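Does Flipping a Switch Use Up Extra Electricity?

Somebody in your family has probably told you never to turn a light off if you are coming right back. The idea is that starting a light "uses more power than leaving it on for an hour." Grown-ups say this with a lot of confidence. Should you believe it?

Let's be doubtful for a minute and check.

First, what is a switch for? Electricity needs a complete loop to travel around. The loop is called a circuit. A switch makes a gap in the loop, or closes the gap. When the gap is open, the current stops. When the gap is closed, the current flows. In a simple switch, that's the whole job.

People get mixed up about the words here. We say "open the door" to let things through, so an open circuit sounds like one that works. Wrong way around! Open means off. Closed means on. Think of a drawbridge instead of a door.

Now back to that claim about the hour. It is true that some things take an extra gulp of power when they start. A motor does it. An old-fashioned light bulb does it too, while its thin wire is getting hot. But the gulp is very, very short, a small part of a second. To use as much as an hour of normal running in that time, the bulb would have to pull thousands of times its usual power. Your wires could not carry that much, and the safety breaker in your house would cut it off. It doesn't, so the claim is in trouble.

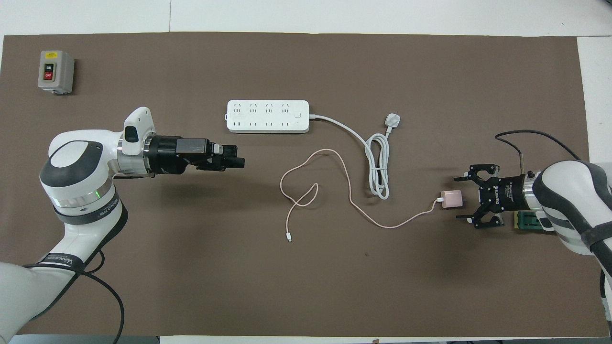 A gray switch box with a green ON button and a red OFF button.

Some switches flip and some have buttons you press. With two separate buttons, you know which one to reach for without checking which way a lever is pointing. Red is often used for stop and green for go, but don't trust color alone. Plenty of switches have no colors at all, and some people can't easily tell red from green. Read the word.

Here is another thing you may hear: "Electricity leaks out of an empty outlet." There is a funny old story like this in a book of household tips from the town of Custidholm. Tip 891 says to plug every outlet with a cork so the power won't drip on the floor. Do NOT do this. Never put anything in an outlet except a proper plug. And no, it doesn't drip. Air is very bad at carrying electricity, so the current in an outlet has nowhere to go.

But one claim that sounds just as silly turns out better. "A charger uses power even when no phone is on it." Many do! It is a tiny amount, and you would have trouble noticing it on the bill, but a meter can measure it.

So how do you tell a good claim from a bad one? Ask how much. "It uses extra power" might be true. "It uses an hour of extra power" needs a number and a test. Ask who measured it, and whether they would get the same answer if they did it again.

Try this at home: with a grown-up, find the electric meter for your home and write down what it says. Wait 2 hours and read it again. Another day, do the same with fewer things switched on. Were the two results different? Could something else, like the refrigerator, have changed them?

Words to know
Circuit: a complete loop that current can travel around.
Current: the flow of electricity.
Breaker: a safety switch that turns itself off when too much current flows.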